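Plindura brick sort, teleop set

README, first pass, D. Ospina. Ping Tyra Wallin for anything about the leader arm, she built it.

What's in it

Hand-driven demos of a small red printed arm putting 2x2 toy bricks into taped squares on a cutting mat. Yellow brick goes to yellow tape, blue to blue, red to red. Leader arm moved by hand, follower copies. No scripted motion anywhere. 1,000 episodes, one task string each.

Collected in December at the Kinditz bench. Two operators, me and Tyra. Operator id is in the metadata, please use it, our styles are realy different (I go in fast and steep, she hovers first).

Fields

joint positions, follower, 6 values
joint positions, leader, 6 values
top view video
task string
operator id
success flag, set by hand after the episode

Gripper is the last value in both joint lists. Not degrees! Scaled 0 to 1, 0 is closed. The other five are degrees.

Known problems

Tape got redone partway through. Squares shifted a little, so don't hardcode the goal positions. Crop from the video if you need them.

Top view is mirrored. Text on the mat reads backwards. Left it that way on purpose, flipping would have broken the match with the early Tzanetos runs. If you mix this with anything else, flip it yourself and check the base joint sign.

11 episodes have a gap in the leader stream, wifi. Follower stream is fine in those. They're listed in gaps.txt, drop them or just train on follower only.

Success flag is generous. Brick touching tape counts as in. Brick on its side also counts.

How to drive it

1. Home both arms, leader first. Wait for the click.
2. Start the recorder, then pick up the leader. Other way round and you loose the first frames.
3. Go in over the square with the fingers nearly together, stay clear of the neighboring bricks. Working view, gripper down at the red square, yellow and blue bricks in their own:
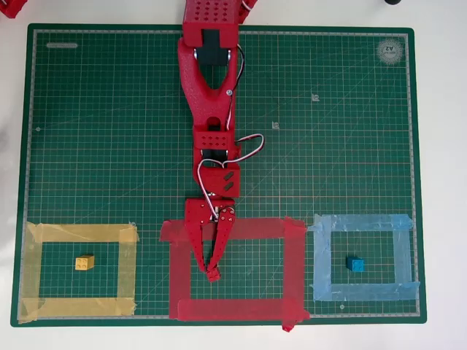 4. Open, back out straight up, home, stop the recorder. Set the flag before the next one starts.

Splits

train, val, test. Split by session, not by episode. Test has 3 sessions neither of us used for tuning. Baseline configs are in the Dremska repo, same names.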